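Clundham residents offered free help with unused medicines and bathroom storage

30 August 2022

For immediate release

People in Clundham can now book a free home visit to sort through the medicines they keep in the bathroom, under a scheme launched today by local home support service Lelus.

The Clear Counter scheme is open to anyone in the town who takes regular medicine at home, and to people who look after a relative. Visits take up to an hour and there is no charge. Lelus expects to reach 200 homes before the end of March.

A trial in the Drillier estate earlier this year found that most households kept tablets, creams and mouthwash together on or near the basin, often beside soap and cleaning products. In almost 4 out of every 5 homes visited, at least one medicine was past the date on its label.

During a visit, a Lelus worker and the resident go through what is kept at the basin, in the cabinet below and on any shelves. Medicines in use are moved to a cool, dry place that children cannot reach. Anything out of date or no longer needed is put in a sealed bag, and the resident is given the address of the nearest pharmacy that will take it back.

Nothing is removed without the resident's agreement. Staff do not give advice on doses or on whether a medicine should be stopped, and anyone with questions of that kind will be asked to speak to their pharmacist or GP.

Bathrooms are warm and damp, and many tablets keep better in a bedroom cupboard or a high kitchen cupboard away from the cooker. Tablets should stay in the container they came in, with the label still on. Toiletries such as hand soap can stay by the taps.

A spokesperson for Lelus said: "Most people know they have old tablets somewhere and mean to deal with them. An hour with someone else in the room is often enough to get it done. We are not there to judge anybody's bathroom - we have all got a bottle we forgot about."

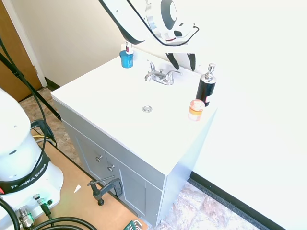

The spokesperson added that small vanity units were a common difficulty, as the flat top around the basin area tends to become the place where everything is put down. A pill bottle left next to a soap dispenser is easily knocked or splashed, and it is within reach of a visiting grandchild.

Households that take part will also receive a lidded storage box from Zein, a homeware supplier based in the town, which has given 200 boxes to the scheme. A printed leaflet on storing medicines at home will be delivered to a further 2000 addresses in Clundham and the Drillier estate.

Visits can be booked at the Lelus office in Clundham or by returning the slip on the leaflet. Evening visits are available on request.

ENDS

Notes to editors

Lelus provides practical help in the home to people in Clundham and nearby villages.

The Drillier trial was carried out in March.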